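Cultel Ureck 5 Scorebook Software, Reviewed

Posted 2023-03-20 by Finbarr Moynihan

The Ureck 5 is a baseball scoring program for a tablet, sold by Cultel to high school and adult league teams. I bought the one-year license for $161 and used it from July through the end of fall ball, for 32 games in total. Before that I scored on paper, and I still keep a paper book for the playoffs.

Setup is slow. Rosters can be typed in or loaded from a spreadsheet, but the column order has to match Cultel's template exactly, and a blank jersey number stops the import with no error message. Once the roster is in, lineups take under two minutes per team. Re-entry rules are set per league, and the program blocks an illegal substitution before it's saved.

Pitch entry takes one tap for a ball or a called strike and two for anything put in play. Foul balls with two strikes are counted toward the pitch total and don't change the count, as they should. Runner movement is handled by dragging. On a steal with a throwing error, the program asks for each base separately and assigns the error only to the extra one. I checked 279 plate appearances against Samer Qudah's paper book and found five differences. Three were my taps. The other two were dropped third strikes where Ureck left the putout with the catcher after a throw to first.

Earned runs are the weak point. The program does not rebuild the inning without the error, so a run that scores after what should have been the third out is marked earned until you change it by hand. The change sticks, but it isn't carried into the season file until the game is closed and opened again.
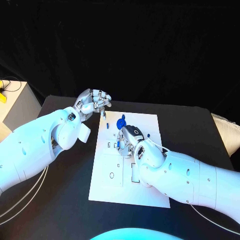 Battery use was fair. A doubleheader took a full charge down to nearly a third with the screen at full brightness. Glare is bad on the third base side after four o'clock.

Exports come as a PDF box score or a plain text file. Jatley, the older program our league used, writes a cleaner box score but has no pitch chart. Bernadette Hegarty runs the league site and had to fix the inherited runner column by hand every week.

Support answered two of my three emails. The dropped third strike bug is still in the current version.

Rating: 3 out of 5. Fine for pitch counts and lineups. Check the ERA column yourself.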